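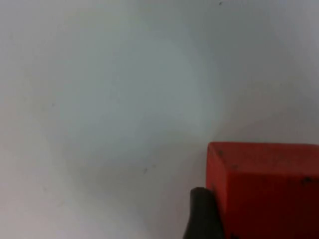

Noemi Gallagher talks fast and drives slow. That's the first thing she wants people to learn at Giltgate, where she runs the teaching sessions — slow hands. "Everybody rushes the last inch," she says. "The arm copies that. You rush, it rushes, forever."

We spoke by phone, between sessions. She'd been on the controls since breakfast. Voice a bit gone.

Two ways to show the arm a job, she says. Grab it and move it yourself, or sit back with the remote and steer. She started with the first. Prefers the second now. "When I push it by hand I cheat. I can see the whole table. With the remote I only get what the wrist camera gets, a red block and a black finger and a lot of pale nothing. So if I can do it from that, it's got a chance."

How many tries does it need? Depends who you ask. Her colleague Wendell Dunleavy wants 100 clean runs per task before he'll train anything. Gallagher has gotten by on about half that, she says, on a good week. They argue. He keeps the bad runs too, in a seperate folder, and she thinks he's right about that one.

The blocks get scuffed. She won't swap them out. "Why would I? Flastley's going to use it on beat up stuff." Flastley being the customer, a parts warehouse, due to see a demo in September.

And the hardest thing to teach? Letting go. "Picking up, fine, 2 days. Letting go without nudging it took me 6." She laughs, then somebody calls her name and shes off the phone for a minute.

Back again. One more try before lunch, she says, then Wendell gets the controls.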